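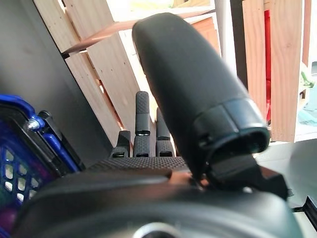
Merike Luik

Section 4. Filling and Refilling the Domholm Produce Stand

By now your stand should be standing level and the crates should be out of their wrapping, so we come to the part most people have been looking forward to, and I must say I still enjoy it myself. Set aside a good hour the first time. After that, a refill goes quickly, and you may find that somebody in the house or the classroom has already started without you.

Before you begin

Wipe each piece of produce with a barely damp cloth and let it dry on a towel. The artificial vegetables pick up a little dust in the carton, mostly in the ribs of the pumpkins and between the leaves of the cabbages.

CAUTION: Please don't soak the leafy pieces. Water gets up into the stems and takes days to find its way out again.

Filling the upper tier

1. Seat both upper crates at an angle, with the low side toward the shopper. You should feel each one settle against the wooden border.

2. Put the pumpkins in the larger crate on the left. Start with the big striped green one at the front, then build up behind it, and finish with an orange one at the very top. A small pumpkin is quite happy lying on its side.

3. Lay the carrots in the right-hand crate on a slant, tips all pointing the same way. They slide if you stand them up -- believe me, I have picked up plenty.

4. Tuck the lettuce and the darker greens in beside the carrots, against the right wall of the crate. They hold the whole heap in place.

NOTE: The upper tier will carry up to 9 kg. If you have bought extra pumpkins from the Toom range, keep the spares in a cupboard and swap them in with the seasons.

Filling the lower tier

5. Push the lower crates all the way back before you put anything in them.

6. Fill from the back to the front and stop a little below the rim, so that small pieces don't roll out when someone reaches across.

Setting up the basket

7. Stand the shopping basket in front of the lower crates, where it can be reached with either hand. Tip it slightly if you like, so the inside shows.
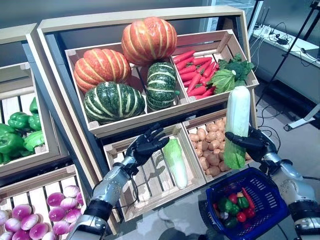 8. Start it off with a few peppers, green and red together, and leave room for the bulky things. A napa cabbage takes up more space than you would think, and it is best held around the middle, where the leaves are firm. Carrying it by the leaf tips will loosen them over time.

9. When the shopping is done, put everything back in its own crate, largest pieces first.

CAUTION: Never lift the stand by the upper border while the crates are full. Empty it first, then have one person take each end.

If a leaf comes loose, a dab of clear craft glue and about 60 minutes of patience will usually put it right. Ott Vasiliauskas looks after replacement pieces and can tell you which ones fit the older crates.

Section 5 covers storing the stand flat.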